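Sorting building blocks into trays: a simple way to tidy up

Part of the Cluvach guide to small storage
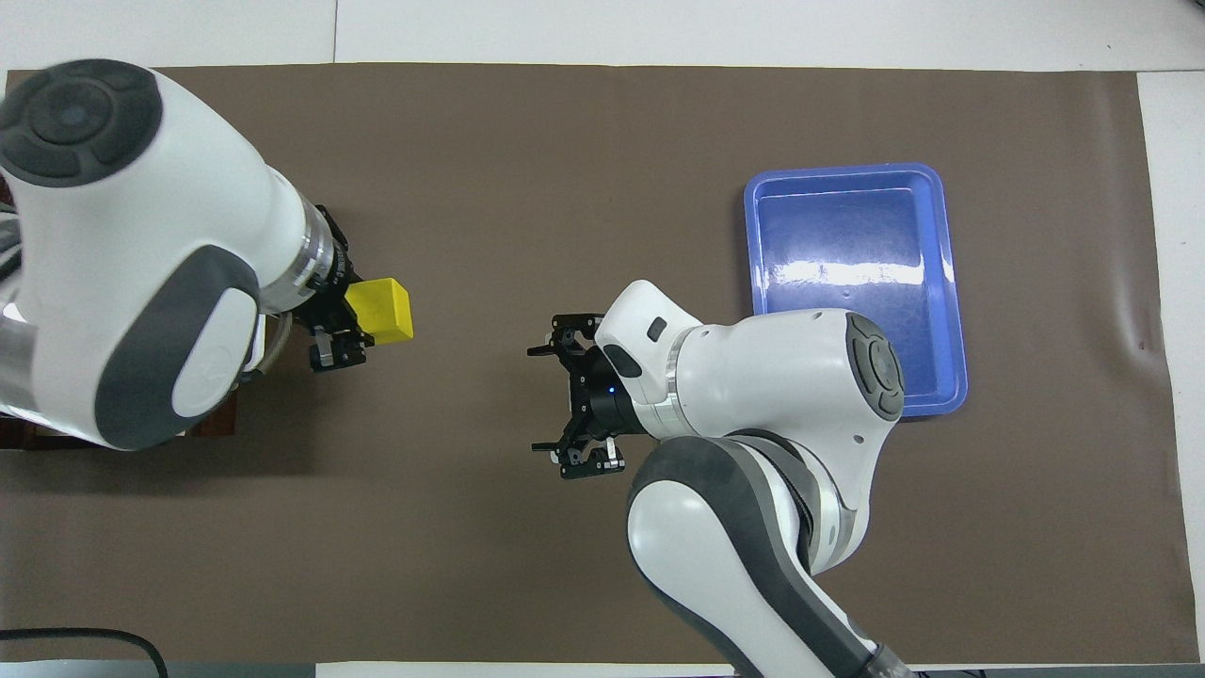 Loose building blocks are easier to deal with on a flat surface than on the floor. A table with a mat on it is best. The mat stops blocks sliding off and deadens the noise, and a dark one makes pale or bright blocks easy to pick out. You will also want a shallow tray with low sides for each group of blocks.

Before you start

Clear the table and wipe it down. Put the mat in the middle and leave a margin at each edge so it doesn't hang over. Stand the tray on the side nearest the hand you use most. If two people are sorting, sit at opposite sides with the tray where both can reach it.

Tip out a small amount at a time. We find 20 blocks is plenty. With a box of 300 you will be at it for most of an evening, so plan for a break.

Sorting

1. Choose one colour and stick to it. Yellow is a good first choice as it shows up well against brown or black.

2. Pick up each block by two opposite sides and lower it into the tray. Dropping them chips the corners of painted ones.

3. Fill the tray from the far edge towards you, in rows. Cubes pack tightly this way. Arches and cylinders can go in a separate tray.

4. When the tray is full, empty it into its storage box before you go on to the next colour.

5. Put any cracked or sticky blocks to one side and look at them at the end.

Cleaning

Plastic blocks can go in a bowl of warm water with a drop of washing-up liquid for 10 minutes. Wooden ones should only be wiped with a damp cloth and left to dry on a towel. Don't put them on a radiator.

Storing

Cubes go in straight-sided boxes. We use the Tuneo stacking box at home, the middle size, which takes one full tray with a bit of room left over. The Filali drawstring bag is fine for odd shapes but hopeless for cubes, as they work their way into the corners and the bag won't sit flat on a shelf.

Label the short end of the box. Keep the tray and the rolled mat on top, ready for next time.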